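The long way round to a good loaf

There is a bell over the door at Dillari, and it rings so often on a weekday morning that Archana Bhatia has stopped hearing it. I hear it, though, because each time it goes she breaks off in the middle of a sentence to say hello to whoever has come in, ask after their knee or their daughter or their allotment, and then turn back to me and say, "Now, where had I got to?"

Where she had got to, the first time, was her grandmother's kitchen. Archana grew up in a house where flatbreads were made twice a day and a loaf was something you bought in a packet for toast. "I didn't taste a proper sourdough until I was twenty-six," she says, cutting me a slice of the rye without asking whether I want one (I do). "I thought it had gone off. I really did. I took it back to the shop, and the poor man had to explain to me that it was meant to be like that. I was so embarrassed that I bought another."

She was working in insurance then, and carried on doing so for a good long while, baking at weekends and giving most of it away to the neighbours. The bakery came much later, when the old shoe repair shop on Botalby's high street fell empty and her husband said she could either go and look at it or stop talking about it. She looked at it on her lunch hour and signed the lease before the end of the week. The oven cost more than her car.

"I opened with 2 kinds of bread," she says. "A white and a brown. People would come in and say, what else have you got, and I'd say, well, there's the other one."

These days the shelves are fuller, and much of that is down to Rostyslav Stetsiuk, who answered a card in the window and has been coming in at three in the morning ever since. He is a quiet man until you ask him about rye, and then you had better have a seat. He learned to bake from an aunt who measured nothing, and he still puts the back of his hand to the dough before he looks at any thermometer.

"In summer the dough runs away from you," he tells me. "In winter it sleeps. You have to know which one you are talking to this morning." He makes 40 of the dark ryes a day and 600 of the small seeded rolls on a Saturday, and he is a little scornful of the rolls. "They are nice," he says. "People like them. A roll is not difficult."

Archana laughs at this from the other side of the shop. The rolls, she points out, pay the electricity bill.

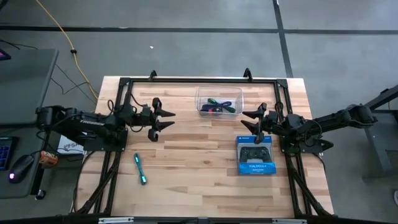
Vol. 14, No. 2, page 23

Flour is the subject they argue over most. For years everything came from Lammers, a mill out past the reservoir that still grinds between stones, and Rostyslav would happily never use anything else. Archana is more inclined to try things. Last September she brought in a few sacks of an old wheat variety from a farm at Brosiston, and the first batch spread across the trays like pancakes. "I wanted to cry," she says. "Rosty just stood there with his arms folded. Then he went and got a notebook." It took them the best part of a month, with less water and a much shorter rise, and the Brosiston loaf now sells out by eleven.

I ask whether she misses anything about the old job, and she thinks about it while she wraps a tin loaf for a gentleman in a cycling helmet. "Sitting down," she says at last. "And I miss having lunch at lunchtime. I used to go to a little café and read my book, and I was very happy there, you know. I wasn't running away from anything. I just liked this more."

She would like to start a Sunday class for children, if she can find the hours, and Rostyslav would like a second oven, if she can find the money. They have been having that conversation for some time – mostly at five in the morning, mostly good-humoured – and they had it again in front of me while the baguettes came out.

Dillari is open Tuesday to Saturday from seven until the bread runs out. The dark rye keeps for a week, wrapped in a cloth, and Rostyslav asks me to say that it should not go in the fridge.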